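Robot Learning from Demonstration
Handout 6: Hand-held grippers and deformable objects
Todholm, spring course

Reading before the Friday class: the notes below up to Section 4. The exercises at the end are for the lab hour.

1. Where we are

Handout 5 dealt with demonstrations collected by teleoperation. The operator drives the arm, the arm's joint states are logged, and the policy is trained on the logged states and camera images. The data match the robot exactly. They are also slow to collect, and they come only from places where the robot can stand.

The alternative treated here removes the arm. A person holds a gripper in the hand, with a wide-angle camera fixed to it, and does the task directly. The pose of the gripper over time is recovered from the video, together with the opening of the fingers. A robot fitted with the same fingers and the same camera mount can then be asked to reproduce the motion.

We write a demonstration as a sequence of tuples (o, p, w), where o is the wrist image, p the gripper pose relative to the first image of the sequence, and w the finger opening. The policy predicts a short run of future p and w from recent o. All poses are made relative to the current one before training, so that the policy has no notion of a fixed room frame.

2. Why cloth is hard

A rigid object has six degrees of freedom once it is on the table. A garment has no useful finite description of this kind. Two crumpled states of the same shirt may share almost no visible features, and the sleeve that was on top in one may be hidden in the other.

Three consequences for data collection:

Grasp points cannot be labelled in advance. In the Brorell protocol the demonstrator picks any fold that stands clear of the surface, and the choice is left unrecorded except through the motion itself.

Contact is soft. The fingers usually have to press into the cloth before they close, and the depth of that press varies with the thickness of the pile. A policy that stops at first contact will close on air or on a single thread.

The wrist camera sees the grasp from behind the fingers. Near closure, part of the contact region is hidden by the fingers and the rest fills the lower part of the image, where lens distortion is strong.
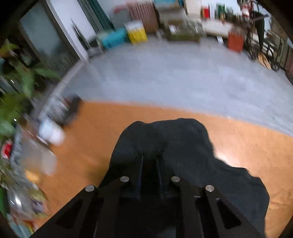 Figure 1. Wrist-camera view with a fold of navy cloth pinched between the finger slats. The background is blurred while the gripper and cloth stay comparatively sharp.

The blur in Figure 1 matters for pose recovery. The tracker depends on corners and edges in the static background, and when these smear the estimate drifts. The gripper plates and the held cloth may still be sharp in such an image, as they are here, but features on them are of no use to the tracker. The plates are fixed to the camera by construction, and held cloth tends to travel with them. Both regions must be masked before features are extracted, or the tracker will find a large set of points that hardly move and conclude that the camera is at rest.

The Coppens mask handles the first part with a fixed polygon drawn once per gripper. For the second part it has no fixed shape to work with, so it rejects any feature whose image motion disagrees with the dominant background motion. Students should note the weak case: when the cloth covers most of the view, the dominant motion may be that of the cloth.

3. Collection procedure

The steps are given for one demonstrator and one gripper.

Step 1. Calibrate. Open and close the fingers fully, twice, before the first demonstration. The two extremes fix the scale for w.

Step 2. Map. Sweep the gripper slowly over the work area and the space behind it. Clutter in the background is welcome. Bare walls and large panes of glass are poor, the glass especially, as reflections shift with the viewpoint and produce false matches.

Step 3. Reset. Lift the garment, drop it on the table, and leave it as it falls. Do not tidy it. If it slides off, repeat the drop.

Step 4. Approach and grasp. Keep the wrist speed even. Pause for a moment before closing.

Step 5. Carry out the fold or transfer and release. Withdraw along the line of approach, keeping the fingers open until they are clear of the fabric.

Step 6. Mark the sequence as kept or discarded at once.

Garment choice deserves a note. Dark fabric on a lighter wooden surface gives a clean outline and very little detail inside it. Seams, ribbed edges, holes and lint then carry most of the usable texture. Figure 2 shows a worn black cotton garment with all of these present, held at its lower edge. The blue pad on the left finger is easy to separate from the cloth; the pad on the right finger is a darker navy and much less so.
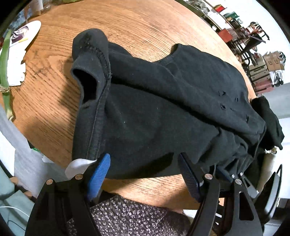
4. Results on the Bullon set

The Bullon set contains nearly 300 kept demonstrations of single-garment grasp and transfer, on 14 garments. Two training runs were compared. The first used all sequences as recorded. The second dropped every sequence in which tracking was lost at any point and then re-found.

The second run used less data and gave the better policy. Most of the difference came in the last part of the approach, where the first policy tended to hover above the cloth. Inspection of the recorded poses showed that a tracking loss just before contact often left the final descent too short. The policy had learned that short descent faithfully.

No gain was found from adding a second camera. The test was small and should be treated as open.

5. Exercises

5.1 Show that making poses relative to the current gripper pose removes a constant error in the room frame. Does it remove slow drift?

5.2 Sketch a fixed mask for the gripper in Figure 1. State what the mask must allow for when the fingers open.

5.3 In Figure 2, propose a test that would separate the right finger pad from the cloth using a single image. Repeat for a pair of consecutive images.

5.4 Suppose the pause in Step 4 is left out. Describe the effect on the recorded w and on the timing of the predicted closure.

Answers to 5.1 and 5.4 are to be handed in on paper. Bring the sketch for 5.2 to the lab hour.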